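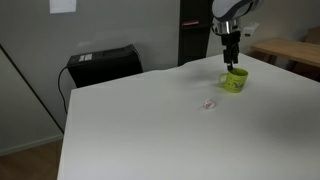

3.2 The mug on the table

Of all the things people told us about in their kitchens and workrooms, the drinking mug was the one they talked about longest, and we have given it a section of its own for that reason. We had gone into the Haverford households expecting to hear mostly about storage: which cupboard, which shelf, which hook. What we heard about was the time a mug spends out on a table, after it has been carried there and before anyone carries it back. A mug in that state is hard to read from the outside. The lime-green one in Figure 4, with its little cartoon-style graphic and its handle out to one side, could be waiting for its owner or waiting for the sink, and a visitor coming in with the best intentions would have to guess. Our participants guessed all the time, and a good many of the small household quarrels that came up in the January interviews began with somebody guessing wrong.

Figure 4. A printed mug and a small pink item on a white tabletop.

We asked each of the 21 households to keep a tidying diary for five weeks, writing a line or two whenever they cleared a table or decided to leave it alone. The diaries came to a little over 3000 entries, and mugs turn up in them far more often than plates or bowls do. Plates, it seems, belong to a meal, and when the meal is over they go. Mugs wander. They follow people to the desk, to the windowsill and to the edge of the bath (this last was a surprise to us, though apparently not to anyone who owns a bath), and they tend to stay wherever they were last put down until a second person takes an interest in them.

Pictures and printing on a mug made a real difference to how it was treated. A plain mug was cleared by whoever happened to be passing, while a decorated one was usually known to be somebody's, and people were noticeably shyer about moving it. One mother in the Demero apartments wrote, "I will wash his frog cup but I won't put it away, he likes to find it." We came across this sort of courtesy again and again, and we have grown very fond of it. In the coding scheme set out by Gallagher (Section 2.4) such entries are marked as "held for another," and 53 of them concern a single favorite mug in a single household, which gives some idea of how strong the feeling can be.

The other thing the diaries show, and it deserves more patience than we first gave it, is how small objects gather company. Once a mug is standing on a clear table, other odds and ends are set down near it: a hair tie, a bottle top, a toy, a bit of crumpled something that was in a pocket. Participants often cleared these first and the mug afterward, as though the mug were the host and had to be left until the guests had gone. We return to the order of clearing in Section 3.3, where the Umen households, who nearly all worked the other way around, are taken up separately.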